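Last updated: Aug 7, 2023

4. Evaluation of the Leka Bench Kit

4.1 Setup

The Leka kit is sold by Plorton as a tabletop package with two arms, a control box and a license for the Flunent teaching software. We bought one kit at list price in January and used it as delivered, apart from the finger padding and tape described in Section 3. The test set covers light household chores with small tools, soft goods and trays. Figure 4 gives views from the wrist cameras and the fixed camera. 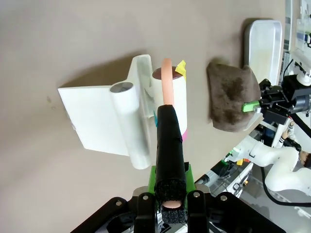
Each chore was taught with 30 demonstrations and then run 200 times. Operators were told to reset the objects by hand between runs but not to measure their positions. Runs stopped by the control box were counted as failures, even when the fault cleared itself. The full log holds 3271 entries, including practice runs that we left out of the scores.

Soft goods took longer to teach than rigid tools. The vendor's guide suggests a single grip force for all objects, and we found this setting too high for foam and too low for folded cloth.
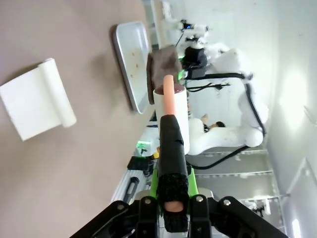

Does the kit need a separate force sensor for this kind of work? We did not add one. Motor current was enough to set a usable grip for each object, though the values had to be entered by hand in Flunent.

4.2 Support and upkeep

Plorton offers a yearly service plan through Ukivov. We sent in 266 log files under the plan and received a written report on joint wear and camera alignment.

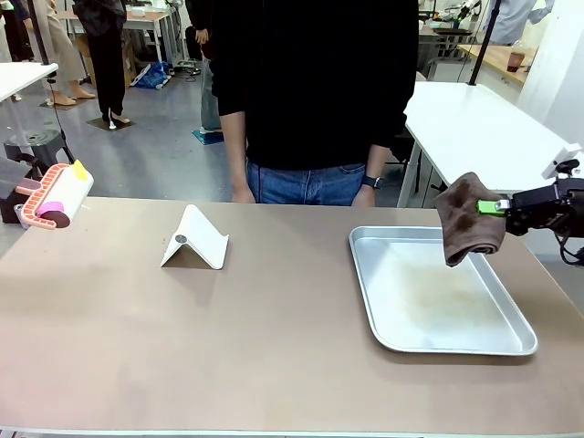 The report was clear, but it did not cover the fingers, which the plan treats as consumables. Buyers who expect daily use should budget for spare fingers separately.

Figure 4. Work with the Leka kit: two wrist camera views and one fixed camera view.

Contact the authors | Copyright 2023, all rights reserved | Back to top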